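Rirnirent Home Help > Floors > Tile and Stone

Hollow sound under porcelain floor tile, no cracks. Inject or replace?

Posted by Nerea Nieto
Tuesday, December 25, 2018

The floor is porcelain tile with a gray marble pattern, from the Lorente range, laid over a concrete slab on grade. It was set in October by a contractor who no longer answers the phone. Several tiles near the oval table give a hollow sound when tapped with a screwdriver handle. The rest of the room sounds solid.

What I have checked so far:

Grout lines are intact. No powder comes up when I vacuum.
No tile rocks or clicks under foot.
A straightedge across the hollow tiles shows no lippage I can feel.
The worst tile sounds hollow over one half only. The other half is solid.

The adhesive was Skarkmont gray thinset. The tile is nominally rectified, with narrow joints. There is a movement joint at the doorway and none elsewhere that I can find. I have enough spare tile for a small repair but would prefer not to use it.

Should I drill the joints and inject, or pull the tiles and reset them? Also, does a hollow sound always mean the tile is loose? 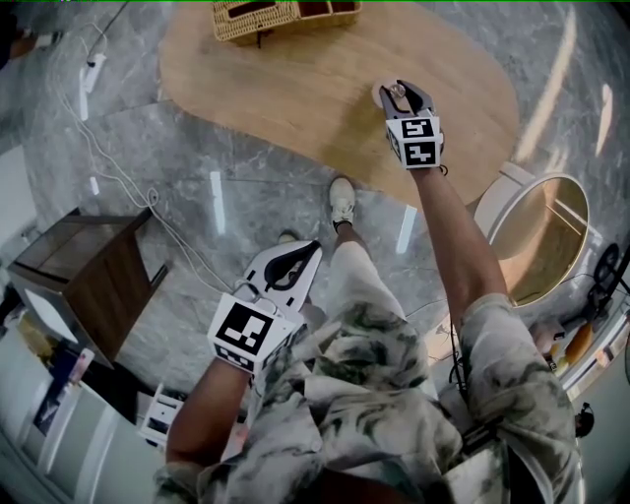

Answers

slab_and_screed

A hollow sound means there is an air gap somewhere below the tap point. It does not tell you whether the tile is bonded. Spot-bonded tile sounds hollow between the dabs and can stay down for years. Fully debonded tile also sounds hollow. The tap test cannot separate the two.

What separates them is change over time. Put painter's tape on each suspect tile and mark the boundary of the hollow area in pencil. Copy the marks to a sketch, remove the tape, and repeat after one heating season. If the boundary has not moved, leave it alone. If it has grown, or if grout is starting to crack along one edge, the bond is failing and injection will only delay the reset.

On injection: low-viscosity epoxy works in a dry, clean void. It does poorly where the thinset has skinned over and the tile is resting on dust — the resin bonds to the dust. You also need at least two holes per void, one to fill and one to vent. With narrow joints it is easy to chip a rectified edge, so use a 1/8 inch bit at low speed with no hammer action.

Check the perimeter as well. Pull a short length of baseboard and see whether there is a gap between the tile and the wall. If the joint is packed solid with thinset, clean it out before doing anything else. A floor with nowhere to expand will lift again after any repair.

retired_setter

just inject it. did 15 of them in a hallway once with the Enell kit, took an afternoon. put weight on them overnight and wipe the squeeze-out before it cures, it does not come off after.

coverage496

I disagree with injecting first. Half a tile hollow and half solid usually points to poor coverage on one pass of the trowel. If you have spare tile, lift one and look. It costs you a tile and gives you information on the whole floor.

1. Cut out the grout on all four sides, full depth.
2. Break the tile from the center outward so the neighbors are not levered.
3. Look at the back of the pieces. Straight, uncollapsed ridges mean the tile was not pressed in. Bare porcelain with a clean thinset bed left on the slab means the adhesive had skinned or the back was dusty.
4. Grind the old bed down to the slab, vacuum, and damp wipe.
5. Back-butter the replacement and comb the bed in one direction. Press and move the tile across the ridges, not along them.
6. Leave the joint open for a day before grouting. 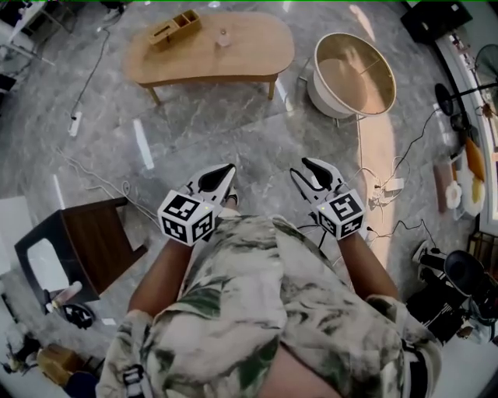
Can I reset the new tile on top of the old thinset bed if the bed is still hard?

Only if it is ground flat first and low enough to leave room for a full new bed. Old ridges left standing hold the tile high and trap air in the same places as before. Most people find it quicker to grind to concrete.

Comment from Nerea Nieto

Baseboard is off along one wall. The perimeter gap is full of thinset for most of its length. I will clear that, mark the hollow areas and wait before lifting anything. The half-hollow tile is the one I will open if the marks move.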